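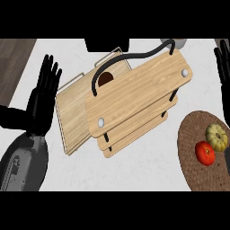

July – by Wendy Stockdale

Home | Syllabus | Notes | Lab sign-up | Past projects

Unit 4 handout: Gathering demonstrations in the simulator

Read this before your lab slot. I know you won't, so Kieran Wragg has printed copies at the door, and he will watch you read one.

1. Why we are in the simulator at all

Last term the class gathered its examples on real hardware in the Treloar room. We learned a good deal about robot learning and even more about the price of replacement fingers. This term you start with rendered kitchens and a simulated two-handed robot. You drive it, the system records you, and a policy is later trained to imitate whatever you did. Please keep the word "whatever" in mind. The policy has no idea which of your movements were skill and which were you reaching for your coffee.

Each recorded attempt is called an episode. An episode holds the robot's own camera view, the joint positions of both arms and hands, your commands, and the text instruction for the task. The class target is 1138 accepted episodes. I would love to give you a deep statistical reason for that number. It is what fit on the drive once Corentin Courtois had moved his things off it.

2. The kitchen set

Most of you will work on a countertop with a tiered wooden stand, a flat tray with thin metal handles, a woven placemat, a tomato and a small ribbed squash. The stand has three boards in a black wire frame, with a handle arching over the top one. You will come to have feelings about that handle.

Things that matter here for data:

- The tray lies partly under the stand. If your task involves the tray, you have to decide what to do about the stand, and you should decide before you press record. Episodes in which the operator thinks for a while with both hands in the air teach the robot to think for a while with both hands in the air.

- Thin things are hard. The wire frame and the tray handles take up very little of the camera view, and the hands are black, and so is the frame. When a finger passes in front of the wire you will lose track of which is which. The model will too. Approach slowly enough that there are several clear views before contact.

- The hands themselves can slide out of view at the side. The arm doesn't stop existing when this happens, but part of your evidence does. If the right hand has no job in your task, park it somewhere sensible and leave it there. Hovering over the vegetables is not a job.

- Some of the tomato's neighbors are also round. Write instructions that a stranger could follow. "Move the round one" was submitted last year by someone who is now a doctoral student.

3. What makes a useful episode

Start from the pose the reset gives you. Do the task once. Let go, back the hand away, stop. Then end the recording.

That sounds easy, and for the first 25 episodes it is. After that people get bored and start to improvise – they throw in a flourish on the release, or switch hands for the fun of it. Variety is welcome when it's in the scene: move the placemat, turn the stand, swap the produce around, change the start pose. Variety in your mood is less welcome. If half the episodes from one start position go left around the stand and the other half go right, a simple policy will average the two and drive straight into the boards. Sudheer Venkataraman has a lovely clip of this and will show it whether or not you ask.

Mistakes are a different matter. If you miss a grasp and recover calmly, keep the episode and tag it "recovery". Trained policies miss all the time, and they need to have seen somebody cope. If you miss a grasp and send the squash off the counter at speed, discard it. Tag it "other" first if you would like Brenda Tunstall to enjoy it on the way out.

4. Procedure

Load the scene from the Gestasel menu, not from your own folder. Your folder has last week's physics settings in it.

Check that the instruction matches the scene. Read it aloud if you have to.

Record in blocks of 30 episodes, then take a real break. Success rates sag toward the end of a long block, and so does posture.

Any episode longer than 60 seconds is cut automatically. You get no warning. There was a warning sound, and we voted it out.

Tag as you go. Tags added from memory at the end of a session have a strong tendency to say "good".

5. Reviewing each other's data

You will review a partner's block and they will review yours. Play each episode at normal speed once, then scrub through the contact moments. Reject it if the hand passes through a solid object, if the object ends up somewhere the instruction didn't ask for, or if you can't tell what the operator was trying to do. Write a short reason for each rejection. "Vibes" is not accepted, although on review it was usually correct.

Watch for quiet shortcuts too. Pushing the tray with a forearm may get it to the right place, and the success check will happily give it a green mark. Ask yourself whether you want a robot that has learned to clear a table with its elbows.

6. For next time

Bring one accepted block and one page on where your operators disagreed with each other. The Flodora reader, chapter 3, covers how demonstrations get weighted in training. The Pleltiddale group goes first because they went last in June and have not let it drop.

Lab sign-up sheets close at noon.

4 comments | 25 shares

Previous: Unit 3 | Next: Unit 5 | Back to top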